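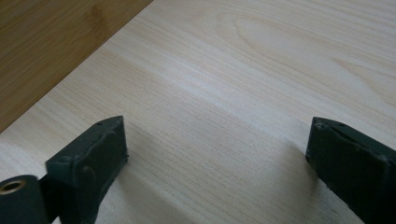
Pale board on a darker surface. The grain makes long ovals towards the top.

In praise of the box with three places

I have lived in this country long enough to have an opinion about tea, and I think it is permitted now to write it down. My opinion is not about the milk. It is about where the tea stays when it is not being drunk.

When I first rented a room in Irnham, my landlord, Meirion Ellis, kept his tea in the cardboard packets in which it was sold. There was one cupboard for it, above the kettle, and in that cupboard the packets stood, leaned and fell over. Some were open and some were open twice, at both ends. If I asked for peppermint, he had to take out everything in front of the peppermint, and often he found it had only dust in it. He was a generous man and he never complained of this work. But I noticed that his guests, after one or two visits, stopped asking for peppermint. They said "whatever is open", and they got the ordinary tea.

I believe this is what happens in most kitchens. We own more kinds of tea than we drink, because we cannot see them. The cupboard decides for us.

So I am in favour of the tea box, and I mean a plain one. Mine is light wood with the word TEA on the front in widely spaced letters. I was a little ashamed of this word in the beginning. My sister, when she visited in April, asked me if I had also a chair with CHAIR on it. But a guest who gets up before me in the morning does not have to open every door in the kitchen, and for this I forgive the letters.

More important is the lid. It has a glass pane in a thin wooden frame, and it is hinged at the back, so it can stand up behind the box while people choose. I have seen very handsome boxes with a solid lid, carved or painted, and I think they are a mistake. A solid lid is only a smaller cupboard door. What is under it will be forgotten in the same manner, and you will find in it, after 2 years, a fruit infusion which smells like the inside of a drawer.

Then there is the question of divisions. In the catalogue of a firm called Yensuk I counted a tea chest with 20 small squares, and a friend of mine bought it. She was filling these squares for one whole winter. When one kind was finished, there was a hole, and the hole troubled her, so she bought again a tea she had not liked. This is a box which gives orders to its owner. Three compartments are enough for a household. They run lengthwise in mine, with thin partitions, and I do not want a fourth.
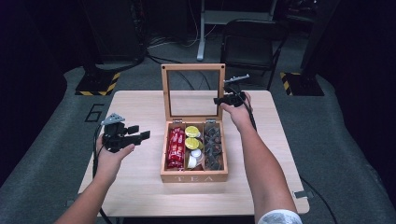 The tea box open on the table, with packets on the left, yellow lids in the middle and pyramids on the right.

On the left I keep the tea in red and white packets, standing on end and packed close, so that they hold each other up. It is the side which empties first. On the right are the dark pyramid bags, which do not stand in any order whatever you do. I tried for some weeks to make rows of them. Now I put them in as they come and press them a little with the hand, and they look quite well.

The middle is where I expect disagreement. A strict person would put tea there also. I have two round containers with yellow lids and a group of little white cups, and I am told that this is not correct, that a tea box is for tea. I do not agree. The person making a cup of tea at a strange table needs several things at once, and she is shy to ask for each. If one third of the box is kept for what goes with the tea, she needs to ask for nothing.

I have one more remark, and it is about wood. People pay for dark varnish because it looks old and serious. On the table I prefer pale wood, with the grain left to be looked at. In a good piece the lines go straight for a long way and after that they bend into tall arches, and when the light lies across the surface they almost disappear. I have looked at such arches during many telephone calls. A printed tin has a nicer picture, perhaps, but it is the same picture every day.

Against all this it will be said that tea keeps better in a closed tin, in the dark. This is true for loose leaves, and whoever buys expensive leaves should certainly buy a tin. I am speaking of bags and packets, which in a house with visitors do not stay long enough to suffer. If yours stay so long, I would suggest to invite somebody.

Mr Ellis has still the cupboard. I offered him a box when I moved out and he thanked me very much, and the last time I was there he was keeping stamps in it.

Jan 21, 2012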